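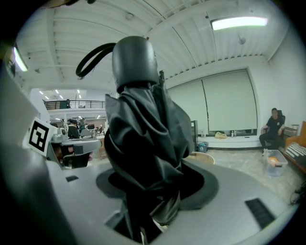

Loose black fabric cover over shoulders and torso, grey platform with vent grille.

Trakilura Washable Equipment Covers for Clinics and Treatment Rooms

Trakilura covers are fitted fabric covers for trolleys, monitors, stands and couch ends in clinical and care settings. They keep dust and splashes off equipment between uses and can be taken off, washed and put back by one member of staff. They are cut and sewn at our workshop in Guvbridge and sent out from the Corncombe warehouse.

The fabric is a close-woven polyester with a thin coating on the inner face. It wipes down with the detergent wipes most clinics already use and does not shed lint. Seams are double stitched and taped on the inside. The hem is elasticated as standard - a drawcord version can be made to order at no extra charge.

Sizes

Trolley cover, single: fits trolleys up to 700 mm wide
Trolley cover, double: supplied as 2 panels joined along the back
Monitor and stand cover: one size, adjustable at the neck
Couch end cover: left or right hand, please state when ordering
Made to measure: send us height, width and depth, and a note of any handles or cable exits

If you are between sizes, order the larger one. A cover that is too tight will pull at the seams and is slow to get on and off. Measure across the widest point, handles included.

Colours are black, mid grey and navy. Black and mid grey are kept in stock. Navy is made in batches and the next batch is due in March.

Washing and care

Machine wash at 30 degrees for light soiling. For thermal disinfection, ask for the Lungu grade fabric, which is heavier and takes a hot wash. Do not use fabric softener on either grade as it clogs the coating. Line dry or tumble on low. Do not iron the taped seams.

Bleach-based sprays will fade the navy and may leave marks on the black. Wipe off any residue with clean water and let the cover dry before folding it.

Switch equipment off and let it cool before covering it. The covers are not sterile, are not a surgical drape and should not be used in contact with a patient's skin. Vents must be left clear on anything that stays powered. If your equipment has a vent at the side or back, tell us where it is and we will cut and bind an opening to suit.

Ordering and delivery

Stock sizes leave Corncombe within two working days. Made to measure covers take 8 working days from the date you approve the drawing. Orders can be placed by email or by phone, and we accept purchase orders from practices, care homes and dental surgeries.

Unused stock covers can be returned within 30 days in their original bag. Made to measure covers can't be returned unless there is a fault. Spare drawcords, toggles and label pockets are sold separately - see the accessories page.

Page last updated 11 Jan 2026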